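2026-05-15 — Toltcombe sim, bimanual runs

Spent the morning on the new grasp sampler with Yi-chun. We're at 28 demos, and she wants 1000 generated from them before we train anything. Fair enough! I've kept the seed at 8 so Chih-ming can rerun my batch (he'll want to, he always does).

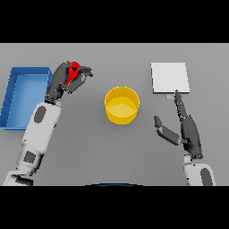 Sim notes

Left hand has the red piece pinched by the fingers, right hand open near the white pad, yellow cup still empty. I'd like to try a wider thumb on the right — it sticks out toward the cup more than I'd planned for. Next batch is 30 rollouts with the tray colour randomised.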